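Handout 3: house rules for recording with hand-held grippers

Shadi Saab has asked me to write down what I normally say out loud in the first session, mostly so that people who miss it stop asking Omar Obeidat in the corridor. So this is me talking, more or less, with the worst of the waffle taken out. Bring it with you (paper or phone, I don't mind) when you go to record.

We teach this bit before any robot moves at all, and some of you find that a let-down! I do understand. But most of the faults I see later on, when a policy does something daft at the edge of a table, go back to how the demonstrations were recorded and written up, and those are things you can get right with no maths whatsoever.

Rule one. Ask first, and ask everyone.

If you record in somebody's home, the person who lets you in is one of the people you need a yes from. Flatmates, parents, the cousin who is staying until the weekend: they all get the sheet, and they all get to say no. Say plainly what the cameras pick up. People think of the objects and forget that a wide lens takes in the whole room, with the door and the walls and whatever they've stuck to the furniture. Show them a short test clip before they sign. I had a household in September who signed happily, watched the clip, and then wanted an hour to move their post and family photos. Good for them, and we waited.

Rule two. Leave the room as a room.

You may take away anything private or breakable, with permission. After that, stop tidying. I know the urge, I have it myself – you want a clean surface and a plain backdrop and three nice objects in a row. The trouble is that a robot trained on your nice row has never met a bed.

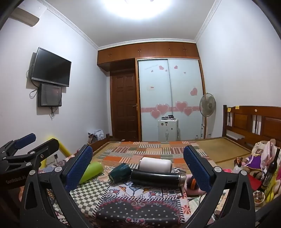

Soft surfaces need their own line in the log. A bottle on a mattress rolls towards any dip, and the cloth bunches up when you press down on it, so a grasp that is dead easy on a desk can take a couple of goes. Log the goes. Please don't delete the ones that failed, mark them as failed and keep them. Edith Urrego did her whole project last year on failed grasps and she had to beg for them from every group in the building.

Busy patterns also get a line. "Bedding" won't do, write "patchwork, many colours" or "plain white sheet" or whatever it is. It takes ten seconds, and it lets the next person pull out all the busy backgrounds in one search.

Rule three. Hands and jaws.

Keep your fingers behind the jaws and out of the gap between the pads whenever you can. If you need to reach in and reset an object, end the take first, reset, then start a new one. A hand that pops in halfway through a take looks to the learner like part of the task, and you'll be picking those out by hand for days (ask Hussam Salameh, he did it with the Posier set and he still goes a bit quiet when it comes up).

If two grippers are in use at the same time, agree who or which side goes first and say it aloud. Speak up, too. Two people politely mumbling over a mug is how pads get bashed.

Close slowly. The pads are soft but the linkage behind them isn't, and it will nip you. No loose sleeves, no dangling bracelets, hair tied back. Cables get taped down or routed away from your feet, and that goes for the household's own cables as well as ours.

Rule four. Liquids and glass.

My rule is simple enough: lids on, unless an open container is the whole point of the task. If it is, the task sheet has to say so, somebody has to have a cloth ready, and you keep the container well away from sockets and chargers. Write down how full it is as well. Full, half or empty is plenty, I'm not asking for millilitres. A full bottle and an empty one look nearly the same to a careless labeller and behave nothing like each other when you lift them.

Glass stays out of the working area altogether. Aigars Kivi thinks I'm too strict about this and you are welcome to hear his side, but in my sessions it stays out.

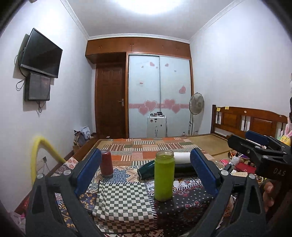

Tondetport, 19/12/2024

A few additions after this week's session, typed up while I still remember them.

Naming objects. We had a long and rather heated chat about what to call things, and the answer is: call them what you can be sure of. If you can't tell from the recording whether a cylinder is a flask or a tin, put "cylinder" and its colour. The Kidetora naming sheet has a column for this and hardly any of you are using it. A vague label that's right can be made sharper later, but a sharp one that's wrong spreads through everything.

Orientation. Upright or on its side, every object, every take. If it's on its side, say which way the open end points. Mugs especially, please.

Breaks. Do 10 takes, then put the grippers down and shake your hands out. Your wrists will start cheating before you notice, and you get these odd shortcuts creeping into the motion towards the end of a long run. If you're recording in a pair, swap over at the break.

Stopping. Anybody in the home can stop a session at any moment and doesn't have to say why. You say thank you, you pack up, and you ask whether they'd like what you have so far wiped. If the answer is yes, it gets wiped that day and you tell me.

For next time, read the consent sheet again, then write two takes' worth of log entries from your own recordings and swap them with someone from a different group. See whether they can picture the set-up from your words alone. Log entries go in the shared folder under your group name, and late ones go to Shadi, who is nicer about it than I am.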